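The Bag of Bags, and Other Household Disasters

I own too many tote bags. I know this the way you know your car is due for an oil change, as a fact that sits quietly in the back of the mind until something starts smoking. On Tuesday something more or less did. I opened the hall closet to get the vacuum and the bag of bags came down on my head.

If you don't have a bag of bags, congratulations on your life. Ours hung on a hook meant for one coat. Into it went every free tote, every shopping bag I bought in a panic at the register after leaving the others in the car, and a few I can't explain at all. One says Zunport Regional Orchid Fair. I have never been to an orchid fair. I have killed two orchids, and I don't think they invite you for that.

So I dumped the whole business on the bedroom floor and sorted it, and since the alternative was doing my taxes, I was very thorough. I made a pile for canvas, a pile for the crinkly plastic-feeling kind, and a pile for bags with something in them, which was a bigger pile than I'd like. The contents came to one glove, a library receipt, a can of chickpeas, half a pack of gum gone to gravel, and a birthday card I wrote and never mailed. The birthday in question was in November. It didn't say which November.

The crinkly ones were easy. They shed little black flakes when you fold them, and I have decided I'm too old to be flaked on. Out they went, apart from the big insulated one from Vörös, the bakery by the train station, which still zips and which holds a frozen turkey if you lean on it.

Canvas is harder. Canvas makes you feel like a person who buys leeks. I had a heavy natural one from Clondgate Hardware that could carry a toilet (I have carried part of a toilet in it). I had one with a zipper that has never once closed without catching the lining. I had three from the same bookstore, because apparently I can be bought, and cheaply.

My system, for anyone who wants it: fill each bag with ordinary groceries, put it on your shoulder, and walk up the stairs. Handles too short to go over a winter coat, gone. Handles so long the bag knocks against your shin, gone, unless you are taller than I am, in which case I can give you an excellent deal. Anything that tips over and rolls its onions across the landing gets a second chance and then doesn't. I did this until the downstairs neighbor turned up her radio.

Then there was washing. Read the label first, if there's a label, and if it still has words on it. I ran the keepers cold, inside out, and hung them over the tub by their bottoms so the handles wouldn't dry into corkscrews. The orchid fair bag came out a size smaller and somehow smug. The ironing I did while watching a movie, badly on both counts.

The one I'd have fought for is the blotchy one. It came with my subscription to Ider, a small magazine about houses and the stuff in them, and I'd have renewed for the bag alone. I'd been reading the back issues in the tub under all that dripping canvas, and their tote turns up in those too. 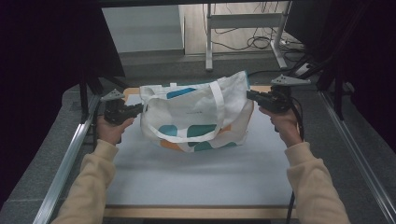 Ider, Issue 119, p. 11

White canvas, teal and orange blobs, and handles with enough loop in them to get an arm through. I like that it's lying on its side, which is how mine spends most of its life. There's some small dark print on the front that I can't make out on the page, and I was too comfortable to get up and check it against mine.

Mine has carried wet swimsuits, a borrowed waffle iron, and almost 200 clothespins I bought from a man's garage because he wouldn't split the lot. One of the orange patches now has a coffee stain that blends in so well I consider it part of the design. The teal hides nothing.

It gets the coat hook to itself now. The other survivors are folded in thirds and standing up in a drawer like file folders, which took me an entire evening and which I expect to last until the next time I'm looking for the scissors. The rejects went into the biggest reject, and that went by the front door so I'd remember to drop it off.

It's still by the front door. I went out for milk this morning, stepped right over it, and paid a dollar at the register for a bag. It's green. It has a frog on it. The handles are a good length, though, so I'm going to try it on the stairs.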